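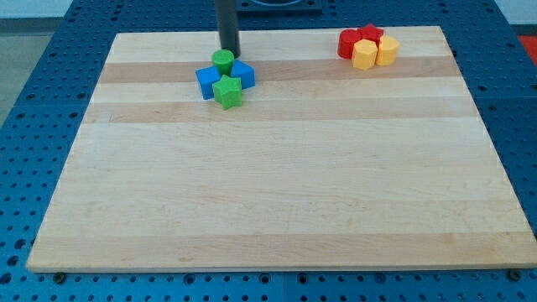 News > Media Releases > Homewares

January 23, 2022
By Thaís Godoy, Podosell

Podosell will stop selling the Jikier "lifetime" board oil from the end of January, after deciding the name on the tin promises more than any oil can deliver. We stocked it for two summers and we were never quite comfortable with the label. A pale maple board with a couple of darker, honey-coloured bands is a lovely thing to have on a bench, and it is also a piece of timber that needs looking after more than once. Customers kept asking how one coat could last a lifetime. We asked the distributor, Collado, the same question and got a brochure.

The brochure says the oil was put through 3,000 washes. It doesn't say what kind of washes, in what water, or who did the looking afterwards. We wrote back twice. The second reply offered us a discount.

"I don't doubt that it's a decent oil," said Thaís Godoy, who buys kitchen goods for Podosell. "I doubt the word lifetime. Whose?"

Remaining tins will be sold at 20 per cent off with the front label covered by our own, which says "board oil" and nothing else. Anyone who bought a tin from us can bring it back to the Flillura store for a refund, opened or not - no receipt needed if it has our price sticker.

Podosell has no replacement lined up. Several suppliers have been in touch already, most of them with the words "food safe" in large type and the ingredients in very small type. We will want the full ingredient list before we put anything on the shelf, and we will take seven weeks to try it on our own boards at home.

Plain mineral oil is still available at the chemist, usually for less.

Media contact: Thaís Godoy, Podosell, Flillura store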